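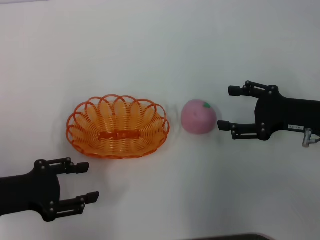
Bretlow Bible, collation and first repairs
20th December
Posted by Thảo Cù
Print this page | E-mail this page

Finished collating the Old Testament half of the Bretlow pulpit Bible. 600 leaves, all present except the blank before Genesis, which was torn out a long time ago and leaves a stub. I had two leaves in Isaiah down as missing in November. They were bound out of order after Jeremiah 4 and the catchwords match once they are put back. The November sheet is corrected in pencil.

There are 11 loose sections. Most of them are in the Psalms, where the book was opened most. The sewing has gone at the second and third stations and the thread pulls away with no effort. The rest of the sewing is sound as far as Malachi and I would leave it alone. I don't see a case for taking the whole text block down.

Leaf 181 is the worst single leaf. Wax on both sides, a burn at the fore edge the width of a fingertip, and an old strip of gummed paper over the last three verses. Lifted the wax with a bone folder, cold, then blotting paper and the small iron on low. Some grease stain is left and I stopped there. The gummed strip is not coming off dry. Tried a corner with methyl cellulose for ten minutes and it softened, but the ink of the pencil-ruled margin note next to it looked as if it might move. Left it. Needs a test on the note first.

Margin notes are in at least two hands. The older one marks readings for the church year, mostly in the prophets, with a short stroke and a letter. A for Advent and L for Lent seem safe. There is a G which I can't place. I have logged 94 of these marks so far and the list is in the gray folder with the sketches. Whoever does the New Testament half, please use the same columns: leaf, verse, hand, mark.

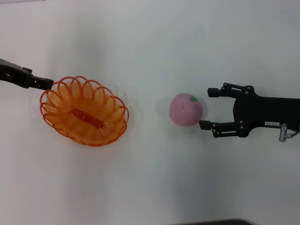 Section markers need changing before we go any further. The cream slips vanish into the page edges and I missed one yesterday, then spent half an hour looking for a gap that had been marked already. I want bright card, acid-free, cut long enough to stand clear of the head. Orange would do it. An orange basket on a white tabletop shows up straight away, and even a ball as small as the pink one next to it is easy to find, so a narrow tab should be enough. Pink for leaves with margin notes, orange for loose sections. Nothing with adhesive.

Paste: wheat starch, made this morning, sieved twice. Too thick for the guards on the thin leaves. Cut it by a third and it behaved. Guarded the outer folds of four of the Psalms sections with the lighter tissue and put them under boards. Leave them until they are flat all the way through.

Still to do
- test the margin note ink on 181
- thread for resewing, a gauge lighter than the Grimdale job
- ask at Bretlow whether they have any old reading tables, for the G
- boards: front one is split at the top corner, not looked at yet

Comments (3)

Leone: Could G be Gospel? The Grimdale Bible had something like it, but only where the prophet is quoted in Matthew. Worth comparing a few of your verses against the cross references.

Thảo Cù: Checked six. Four fit, two don't. Will go through the rest.

Destside Bindery: We have orange card in the right weight, offcuts only. You can have them.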